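Can they do the washing up yet

Jan 13, 2021

Quick one, kettle's on. Wanda Haddad asked me again last night whether she should hold off on a new dishwasher and wait for a robot to do the lot. No. Buy the dishwasher. But I've been reading up and watching far too many clips and I'm less grumpy about it than I was in September.

What gets me is how ordinary the jobs are. Mugs on a mug tree. Plates in a rack. Corn in a basket. My nephew does all that at 6, badly, while talking. For two arms on a bench it's still proper work – a mug handle has to meet a peg at the right angle, and a plate is thin and smooth and not much to get hold of.
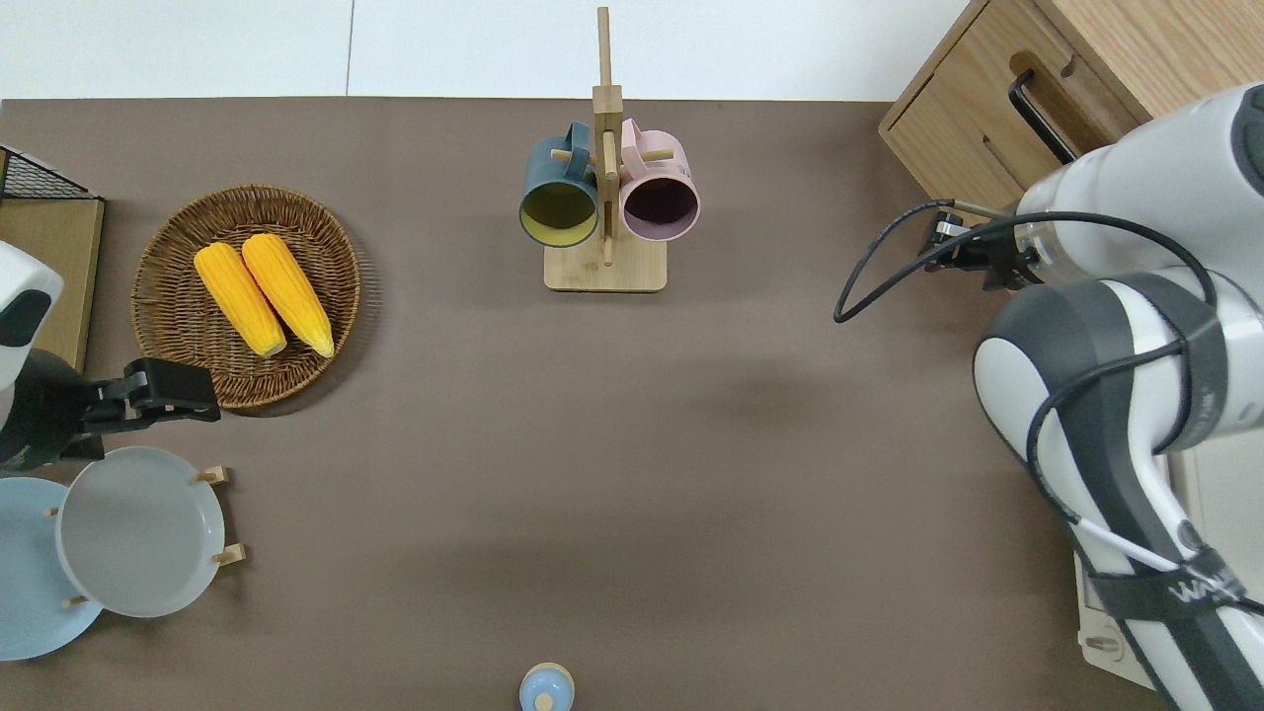

So what would I pay for?

Putting away. Not washing, I've got a machine for that. The putting away is what I hate, 36 bits of crockery going back to teh same three cupboards every morning. If a pair of arms could manage half of it while I'm in the shower, fine, take my money. Well, some of it.

Shop floor is a different story. Lucinda Lindqvist packs at Haverford and reckons their line shifts 657 boxes a shift, all one size, and the machine never moans. Same box same place. My kitchen isn't like that, the mugs dont match and someone always leaves a spoon in one.

My guess – ten years for plates, longer for the cutlery drawer. Wanda says I'll be 55 by then and past caring. Rude. Kettle's boiled, more on hoovers next time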